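Irnel Film Club – minutes, January 3, 2022

Present: Charoen Mahawong (chair), Fongchan Wannasri (notes), 30 members.

Charoen opened with great news: the thriller night in September is confirmed, and the Hovano has offered us its big screen! We'll show Saithong first, then Mimel after the break. Print hire comes to 900 for the pair. Agreed, all in favor.
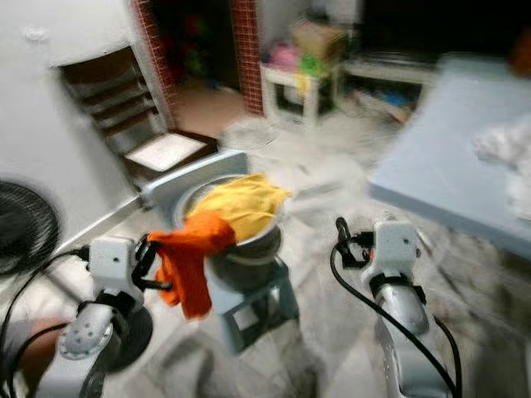
Yellow and orange cloths with a metal bowl on a small stool.

Fongchan loved the rooftop chase in Mimel and will write the program notes – 3 pages, no spoilers about the brother. Saithong runs 88 minutes, so doors open early.

Action: Charoen to book the Hovano.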